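Stop Counting Demos

Posted 21 June 2019

Quick one, I have a build running and maybe an hour before it falls over.

People keep asking me how many demos they need. Wrong question. Or at least the second question. First one is who's giving them, and with what in their hands.

Two ways to show an arm a job, more or less. You grab it by the wrist and drag it through. Or you sit somewhere else with a controller and drive it. Everybody in my corner of the field has gone over to the second one, and I get why. No human elbow in the camera view. You can do it in simulation, in your socks, at midnight. Reset the table with one key. Cheap! Nobody's crockery gets broken.

But I think we gave up more than we admit, and I want to argue for hands.

When I push an arm myself I feel the thing resist. I feel the elbow running out of room way before the gripper does. So I go around, without thinking, and the path that gets recorded has that knowledge in it. Driving from a desk I feel zip. I look at the gripper, only the gripper, because that's where the job is. The rest of the arm just sort of follows, badly.

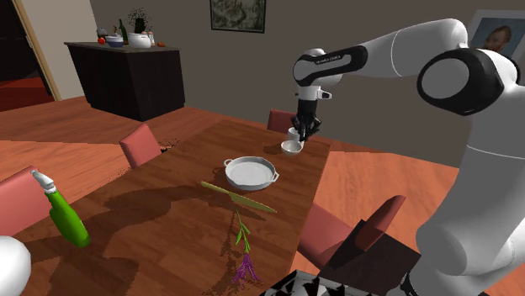
We did a table clearing set in January, all remote, all simulated. Cups, bowls, the usual. 159 demos from three drivers. On paper, lovely. Then Neville Mellor sat down and watched them, all of them, start to finish, and came back with a page of notes that was basicaly one complaint: every driver parks above the cup and dithers. Stop, nudge, nudge back, stop, close. The depth is hard to judge on a flat screen so people hover till they feel safe. Fair enough. I do it too.

Guess what the policy learned. It learned to hover. Beautifully. It would hang over a cup like it was waiting for a bus.

And that wasn't a bug in the training. We taught it that. The pause was in the data, in nearly every run, so as far as the robot knows the pause is part of picking up a cup.

Now the pushback, because I've heard it. Whitlock at Urosside (good guy, stubborn) says hand guiding has its own junk in it. True. People yank. They tire out after 17 runs or so and start cutting corners. You can't hand guide a simulated arm without some extra rig, and the rig we tried, the Trarkix one, felt like stirring cement. He also says you can trim the pauses out afterward. Sure, you can. We did. Then some of the cuts landed right where the driver was lining up the fingers, which was the part we wanted.

So no, I'm not saying throw out the controllers. I'd be a hypocrite, mine is on the desk right now next to a cold coffee. What I'd like is smaller. Let every driver spend a morning pushing a real arm before they record a thing remotely. Two of ours did that in the spring and you can pick their runs out of the pile, the elbow stays out of trouble and they come in at an angle instead of dropping straight down from the ceiling. The third went straight to the desk and drives like he's playing a claw machine. Sorry, you know who you are.

Also – watch your own demos. All the way through, normal speed. Not the success rate, the demos. A run that ends with the cup in the right place gets a green tick in Jarnaler and then goes in the folder, and that tick says nothing about the ugly forty seconds before it. I've thrown out green ones. I'd throw out more if I had the nerve and the budget.

It's teaching. We call it data collection and then act suprised when the student picks up our bad habits.

Build just failed. Comments are open, be nice to Whitlock.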